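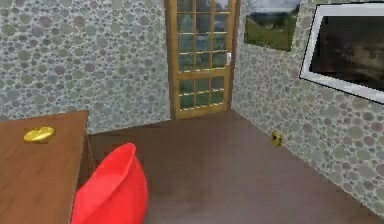 Is the Zurier wrist camera worth the extra over the Lavow one for picking small things up off the floor? I'm comparing the two in simulation before I spend 700 on hardware I can't send back. My test room has pebble-patterned wallpaper, a plain brown floor and a small yellow object down by the right-hand wall. Zurier's software finds it every time, Lavow's keeps picking bits of wallpaper. The sales page says that settles it. I'm not convinced.
Posted by nulla_gripper

Mattes Pfeiffer
I wouldn't be either. A simulated camera has whatever noise somebody typed in, and I'd bet the Zurier model has next to none. Put the same noise on both, run 551 picks each and see what's left of the gap. Also, yellow on dark brown is an easy target. Try a brown thing on that floor. And a glass door with daylight behind it will upset a real camera far more than a rendered one — test with the light changed at least 4 ways.

palfi_user
Zurier is better, had mine since July, no problems

oldservo
What arm is it going on? I ran a Pálfi arm for 3000 cycles and the cable gave out long before the camera mattered. Neither maker quotes a bend radius that I could find. Ask Lavow for a loan unit before paying anyone. They said no to me, but I was asking for two.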